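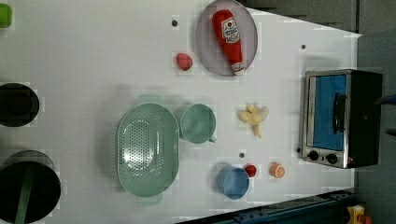
The Rirko Counter Display
Retail display stand for packaged goods, by Ullwood

Overview

If you have ever put real money into an ad campaign and then walked into a store to find your product on the bottom shelf behind a stack of somebody else's boxes, you will understand why we make the Rirko. It is a freestanding counter display for brands that want the last few feet of their advertising to look as good as the rest of it, and it has been the best-loved thing in our catalog for several seasons now (we are rather fond of it ourselves, and there is one by the coffee machine in our own front office holding tea bags and takeout menus).

The Rirko ships flat, goes together without tools, and carries your artwork on the header card, both side panels and the front lip of every tray. When the campaign changes you slide the old cards out and slide the new ones in, and the stand itself stays right where it is. Store managers like that part, and so do the people who pay for the freight.

Where it came from

The first version was drawn up by Ghislain Caron when he was still running in-store work for Vachon, the agency we share a building with. He had a client launching a line of drink mixes and a display budget that would not have covered lunch, so he cut a prototype out of shipping board one Friday and drove it over to a grocery store himself. The header was crooked and the trays sagged a little in the middle, but the store asked to keep it. We took over the design the following February, stiffened the trays, fixed the header, and have been fiddling with it ever since.

What you get

Base with adjustable feet
Back panel with header slot
8 trays, each with a clear front lip
Two side panels, printed or plain
One complete set of printed cards
Folded instruction sheet, with drawings

Each tray can sit level or tilt forward. Level is better for boxes and tins; tilted is better for pouches and sachets, which slide down to the front as shoppers take them – a small thing, but it keeps a display looking full well into the afternoon. Trays lift out one at a time, so you can leave a gap for taller packs and keep the spare trays for later.

Artwork

Send us print-ready files if you have them. Plenty of our customers don't, and that is perfectly all right. Hélène MacLeod looks after artwork here, and she will send you blank templates, check your logo for size and color, and let you know kindly but firmly if your headline is too long to be read by a person pushing a cart. She suggests one message on the header, and the price or offer on the tray lips where people are already looking. A proof comes back to you by email, and nothing goes to press until you have said yes to it.

If you are running the same campaign on posters or in print, do send us those too. It helps to match the reds and blues from one piece to the next, and we would much sooner ask for a sample than guess.

Ordering

Item number: 202
Minimum order: 80 stands
Replacement card sets: sold separately, any quantity
Finish: white or natural

Stands can go to one warehouse or straight to your stores. For split shipments, please give us the address list together with the order, and tell us if any location has a narrow delivery window. We can hold finished stock for up to 90 days at no charge, handy when a launch date is still wandering around the calendar.

Goes well with

The Plula shelf strip takes the same card stock and can be printed in the same run, so the shelf and the counter tell one story. Many customers order the two together and put the strip in the regular aisle, with the Rirko up front near the registers.

Care

Wipe the trays with a damp cloth and mild soap. Please don't use glass cleaner on the clear lips, as it clouds them over time. Loose cards should be stored flat and out of the sun. If a foot or a clip goes missing, write to us with your order number and we will put a new one in the mail.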